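Paid participants wanted: have you been turned down for legal aid?

I'm a legal researcher at the Navach Project, a small outfit that looks at how court rulings on public funding play out for ordinary people. I'm after people who applied for legal aid in a family or housing case and were refused, or who had it granted and then taken away halfway through (that happens more than you'd think!).

What I want is a chat. It takes 60 minutes, on the phone or at our office in Hevville, and I'll mostly listen while you tell me what happened. You don't need to know any law, and you don't need to have kept your letters, though if there's a carrier bag full of them under the stairs then please bring it along.

You can take part if you're over 18, your refusal came after the Nyitrai appeal ruling, and your case has finished. If it's still going I'm afraid I can't speak to you yet, but do drop me a line and I'll put you on the list for August. I've spoken to 54 people so far, nearly all of them from Hevville itself, so I'd be especially glad to hear from anyone out Vamitz way.

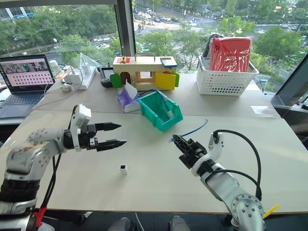
You'll get a shopping voucher and your bus or train fare back, and you can bring a friend. I change all names before anything is written up, and you can pull out at any point up to publication without telling me why. I can't give legal advice, sorry, but I do have a decent list of free advice centres and I'm happy to send it to anyone who asks.

To sign up, ring the office on extension 2085 or fill in the form on our contact page by 2018-01-31. Evening slots go first, so say early on if you need one.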